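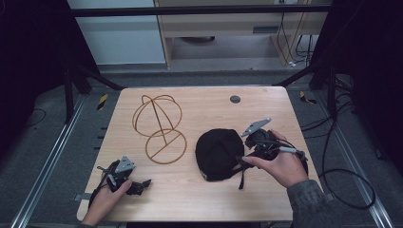 I spent most of September collecting demonstrations for the hat task, and a few people at work have asked what that involves, so I'm writing it down while I still remember the details.

The task is simple to say. There is a baseball cap and a wire hat stand on a table. The cap has to end up on the stand, crown up, and stay there. I do it by hand with two hand-held grippers, one in each hand, and the recordings go to the people who train the policy. No robot arm is involved at this stage. The arm comes later, if the examples are good enough.

Our target was 200 usable episodes. Usable means that the cap stays on, both grippers track from start to finish, and my fingers don't do any work that the grippers should be doing. That last rule caught me more often than I expected. When a cap starts to slide, your hand wants to help it. You have to let it slide and then fix it with the jaws, or throw the episode out.

I threw out a lot. On my first morning I recorded 60 and kept fewer than half. Some of that was the cables, which need to be laid out with enough slack before you start, and some of it was me rushing. By the second week I had a routine:

Put the stand down somewhere new on the table.
Put the cap down somewhere else, turned a different way.
Hands back to the start position, jaws open.
Start recording, wait a breath, go.

The waiting matters more than it sounds. If you are already moving when the recording starts, the model learns from a beginning it will never see on the real machine. Kobina Issahaku, who does the training side, sent back my whole first batch for this. He was polite about it. He had made a chart.

Placement is the other thing I got wrong. I thought I was scattering the objects at random, but when Kobina plotted the start positions they made two neat clumps, stand on the left and cap on the right. People are bad at random. Now I have a printed sheet of positions and I work down it, even when it asks for something awkward like the stand almost at the far edge. Those are slower and I don't enjoy them, but they get used.

The stand is the harder of the two objects. A cap is soft and forgiving, and you can pinch it in plenty of places. The stand is thin rod all the way through, with an open globe at the top and a ring for a base, and it gives the jaws very little to hold. If I push the cap on from one side the whole thing wants to tip. So one gripper steadies the stand while the other brings the cap over, and I try to have the steadying hand settled before the cap gets there.

There is a camera on the gripper, too, and its view takes some getting used to when you review the footage. Most of what you see is your own jaws and a lot of table. The object you care about may only be partly in view. 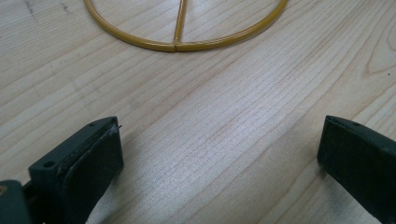

Gripper view, jaws open, with the base ring of the stand at the top.

I review every episode at the end of the day, at double speed, with a text file open for notes. Mine are short. "Let go early." "Strap caught." "Good." Episodes with a recovery in them get their own tag, because Kobina wants those kept as long as the ending is right. A clean run shows the policy what to do when all goes well, and a fumble that gets fixed shows it a way back. I had been deleting them – 4 in one session before he told me to stop.

We reached the target near the end of the month. The files are stored under the name Temside, for reasons that go back before my time, and the first training run is queued behind another group's. I don't know yet how it will do. My guess is that it will learn to get hold of the cap quickly and have trouble with the stand, like I did.

Next up is the same task with different caps, and then one with a stiff brim and a much heavier stand if the parts arrive. I've asked for a taller stool. Three hours of leaning over a table is hard on the back, and you can see it in the data, with the last episodes before lunch noticeably sloppier than the early ones. I'm going to try shorter sessions and see if the rejection rate comes down.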